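Filtelik Support
Ticket 2871: Orders with two parcels only show one tracking number
Product: Filtelik Orders, Dodevar carrier add-on
Opened: 14 Nov 2020
Opened by: Séverine Royer
Status: Closed

Problem as reported

We sell storage tubs and small household goods through our web shop, Belmonte. When an order goes out in two parcels, the customer email shows the tracking number for the second parcel only. The first number is missing from the email and from the order page. Single-parcel orders are fine.

This started after we updated the Dodevar add-on. I have cleared the cache, logged out and back in, and saved the carrier settings again. No change.

The item that causes most of the trouble is the white tub. It doesn't fit in a carton with anything else, so any order with a tub and a second item gets split.
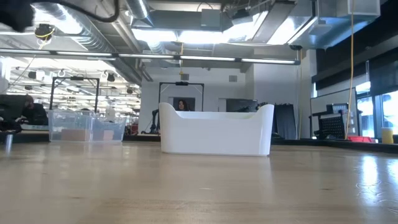 Filtelik Support: Thanks for the details. Can you open one of the affected orders, go to Shipments, and tell us if both labels are listed there? Please also send the add-on log for that order. It is under Settings, Carriers, Dodevar, Log.

Reply from Séverine Royer

Both labels are listed under Shipments and both are marked as paid. Log for order 293:

label request sent, parcel 1 of 2
label received, parcel 1 of 2
tracking field written
label request sent, parcel 2 of 2
label received, parcel 2 of 2
tracking field written
customer email queued

Reply from Filtelik Support

The log shows the cause. The tracking field is written twice and the second write replaces the first. The add-on should be adding a new line to the field. There is a setting for this, "Tracking field mode", and the update put it back to its default on shops that use the Tastadano email template. No labels were lost - only the text in the field.

Steps to fix

1. Go to Settings, Carriers, Dodevar and open the Advanced tab.

2. Change "Tracking field mode" from Replace to Append. Save, then reload the page and check that it still says Append.

3. Raise the field length limit from 78 to 200 characters. Two tracking numbers with their links will not fit in the old limit, and the second one gets cut short in the email.

4. Make a test order with two products that ship separately. A tub plus one other product will do. The clear tub can be used as well, if it has its own carton size in your product list.

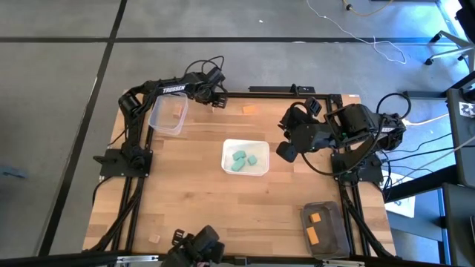 5. Print both labels in test mode, then open the customer email preview. Both numbers should be there, each on its own line.

6. For orders already sent, open the order and click Rebuild tracking. This does not email the customer again unless you tick the box.

Reply from Séverine Royer

Steps 1 to 3 done. On the first try the mode went back to Replace after the reload. I had the same page open in a second tab - closed that, saved again, and it stayed.

Test order shows both numbers in the preview. Rebuild tracking worked on order 293. I will do the other split orders by hand this afternoon. You can close this.

Filtelik Support changed status to Closed.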